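Progress report to the Rimine Fund
Teaching Written Argument in First-Year Seminars
Report prepared by Iqra Memon, project lead
25/11/2019

Where the project stands

The grant pays for a redesign of how first-year students at our college learn to build and test an argument on paper. The old unit was two weeks long and came at the end of the course. The new one is spread across the whole course and is tied to cases the students read for other reasons. We are now near the end of the first term of teaching it.

Enrollment across the seminars is 181 students in 4 sections of the pilot and the parallel sections that kept the old unit. All sections have now turned in the first two papers. The third is due before the break, and the final paper comes in after that. Scoring of the first paper is finished. Scoring of the second is under way and is behind schedule, for reasons given under Problems.

What we said we would do

The proposal listed these pieces of work for the period:

Write a set of short cases and a teaching guide to go with them.
Train the section instructors before the term.
Collect an ungraded writing sample at the start of the term.
Agree on a scoring guide and test it on old papers.
Hold open drafting hours outside class.

The first three are done. The scoring guide is done but has been revised once since the term began, so it will need to be retested. Drafting hours started two weeks later than planned.

The cases

We wrote the cases ourselves and kept them to two pages each. The first, Hamau, is a dispute over whether a town should sell its water system. The second, Plakus, is about a toy company that recalled a product it believed to be safe. Both are made up, and students are told so at the start. We wanted disagreements where a reasonable reader could land on either side and where the facts in the file do not settle the matter.

Hamau has worked well. Students found the disagreement quickly and most of them could say what would have to be true for the other side to be right. That last step is the one we care about most, and the old unit never asked for it.

Plakus has been harder. Many students read it as a question about whether the company was honest, which the case does not really raise, and they wrote papers defending or attacking its motives. Two instructors rewrote the discussion questions on their own in the middle of the week. Their versions were better than ours and have gone into the guide. We will also cut the paragraph about the company's founder, which was where most readers went off course.

A third case, Ebrahimi, is drafted and will be taught in January. It concerns a landlord, a lease with an unclear clause, and a letter that can be read two ways.

Instructor training

Training took two days in the summer. The first day was spent on the cases. On the second, instructors marked old student papers separately and then compared notes. The comparison took most of the day and we never got to the session on how to write comments. That session was held later as a lunch meeting, and not everyone could come.

The instructors disagreed most over papers with a clear claim and almost no objections considered. Half the group wanted to reward the clarity. The other half thought a paper like that had skipped the assignment. We settled on scoring the two things on separate lines, and this has held up since.

Instructors come from four departments and do not use the same words for the same things. "Claim," "thesis," and "position" were all in use on the first day, and "evidence" meant something much narrower to the historians than to the rest of us. The guide now has a one-page list of terms. Students have asked for copies of it, and it will be in their packet next term.

Drafting hours

Drafting hours are held in the evening on the ground floor of the library. Students bring a draft at any stage and read part of it aloud to an instructor or a trained senior student. The rule is that the reader may ask questions but may not hold the pen.

Attendance was low until the first papers came back and has been good since then. So far 59 students have come at least once. Most came in the three days before a deadline, so we have moved one of the earlier sessions to a date closer to the third paper. Students who come early in the process tend to leave with a different claim from the one they brought. Those who come the night before mostly want to know if the draft is finished. 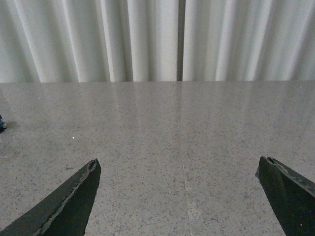
Scoring and early findings

Each paper is read by two people who do not know which kind of section it came from. Names and section numbers are removed first. If the two readers differ by more than one point on any line, a third reader looks at the paper.

We drew 60 first papers for close reading, half from pilot sections and half from the others. It is too early to say much. The pilot papers were more likely to state an opposing view in terms its holders would accept. They were also longer and less tidy, and several raised a good objection in the last paragraph with no space left to answer it. On sentence-level writing the readers saw no difference between the groups.

We would not want these results quoted as an outcome. The first paper came only a few weeks into the term, and the sections were not assigned at random. Students picked them by meeting time, as they always have.

Problems

Scoring is behind. One reader left the project in October for a full-time job, and the replacement had to be trained from the start. We expect to finish the second set of papers by the end of the term and the third set over the break.

The scoring guide had a gap. It had no line for papers that change position partway through and say so openly. Readers were marking these down as unclear – some of them were the best papers in the set. The revised guide has a line for this. First papers already scored under the old version will be checked again, and we have set aside reader hours to do it.

Some students dislike the unit. The most common complaint in the midterm comments is that being asked for the strongest case against themselves feels like a trick, and that they expect to lose points for whatever they admit. Instructors now hand back one sample paper with marks on it before the second assignment, so that students can see how a conceded point is scored.

Budget

Spending is under plan on printing and on training, and over plan on reader pay because of the second round of training. We ask permission to move the unspent printing money to reader pay. No increase in the total is requested. A line-by-line statement from the college business office is attached separately.

Next period

Teach Ebrahimi in all pilot sections.
Finish scoring the second and third papers.
Recheck the first papers against the revised guide.
Hold the missed session on writing comments, this time during paid hours.
Send the fund a copy of the teaching guide with the new discussion questions.

The next report will include scores for the first three papers, with the figures for each line of the guide shown separately. If the fund would like to see sample papers with names removed, we can send them once the students have signed the release forms, which are being collected now.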